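Topic 4: Stablecoins and what stands behind them

Reading before the lecture: the course text, the part on reserves. Please bring your notes from Topic 3, as we will use again the table with the confirmation times.

4.1 Why a price peg is wanted

In the last lecture we looked at a token whose price moved so much in one week that a shop could not accept it for ordinary goods. A stablecoin is an attempt to repair this. The issuer promises that one token is worth one dollar, or one unit of another currency, and the holder expects to change it back at this rate.

The promise can be supported in different ways. In this course we treat only two, the reserve model and the collateral model. There is also the algorithmic model, but we leave it for Topic 6, where it needs some mathematics.

4.2 The reserve model

For the exercises we use a token called Faltix, issued by the company Clollance. For each Faltix in circulation, Clollance should hold one dollar in the bank or in short government bills. When a customer pays in a dollar, a token is created. When a customer returns the token, it is destroyed and the dollar is paid out.

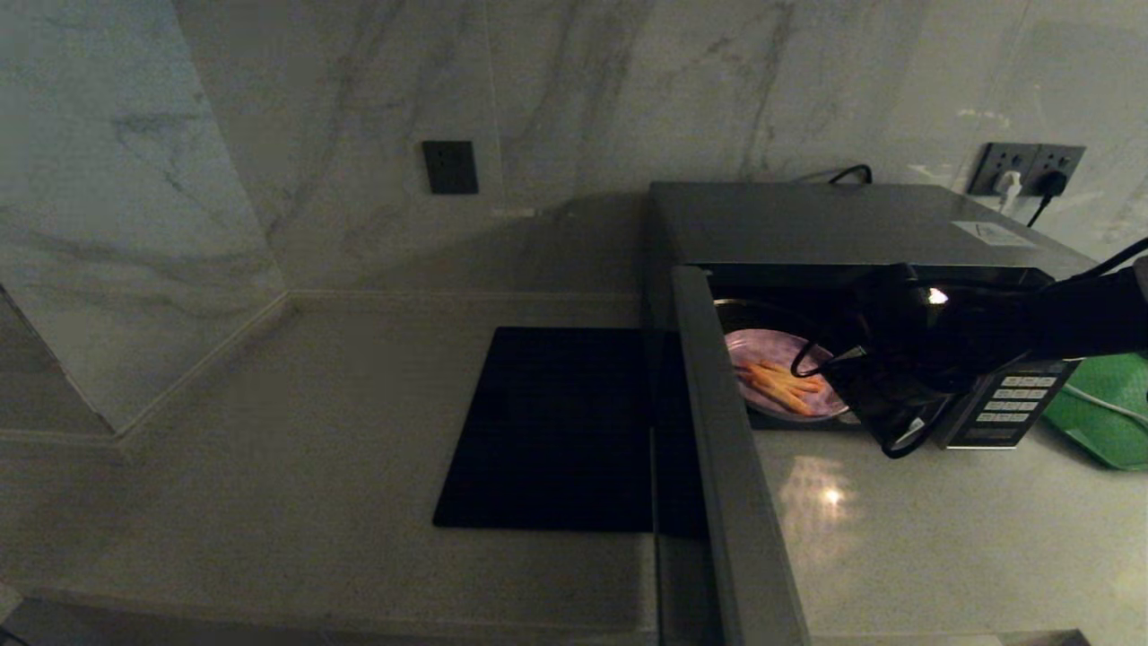
The weak point is the word "should". The blockchain shows to everybody how many tokens exist, but it shows nothing about the bank account. For this we depend on a report, and you must read carefully what kind of report it is. An attestation says that on a certain day the money was there. An audit looks at the whole period and at the controls of the company. Many students mix the two in the assignment and lose marks for it.

Also ask in what form the reserve is kept. Cash can be paid out the same afternoon. A loan to another company cannot, even if on paper it has the same value.

4.3 The collateral model

Here the user locks another cryptocurrency in a contract and receives stablecoins against it. Our case is the protocol Caputo, with its token Muden. The collateral ratio must be at least 2, so a debt of 1,138 Muden needs locked coins worth 2,276 dollars or more.

Worked case. A user locks coins worth 3,094 dollars and borrows 1,138 Muden. The ratio is 3,094 divided by 1,138, so a little more than 2.7. Now the price of the coins falls by 30 per cent. The collateral is worth 2,165.80 dollars and the ratio is near 1.9. The contract may now sell the collateral — the user is not asked. In a quiet market this works well. In a panic many positions are sold at the same hour, the price is pushed lower, and this brings other positions under the limit. 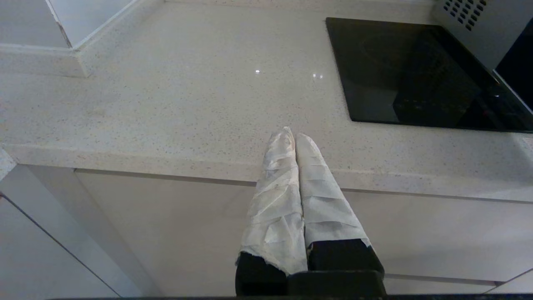 Page 3

4.4 When the peg breaks

A small difference, for example 0.998 dollar, is normal and is usually closed by traders. They buy the cheap token on the exchange and return it to the issuer for the full dollar. This only functions if redemption is really open to them. If the issuer has a high minimum amount, or stops redemptions for some days, the difference can stay or grow.

Terms to know: peg, redemption, attestation, collateral ratio, liquidation.

Exercises for the tutorial

1. In the Caputo case, find the price fall in per cent at which the ratio is exactly 2. Show your steps.
2. Clollance changes half of its cash into one-year company loans. Describe what happens if a third of the Faltix holders want to redeem in the same week.
3. Explain in your own words why a public blockchain does not prove the reserve of Faltix.

Written answers to exercise 2 are due on 13 September 2021, before the tutorial begins. One page is enough, and the calculation may be written by hand.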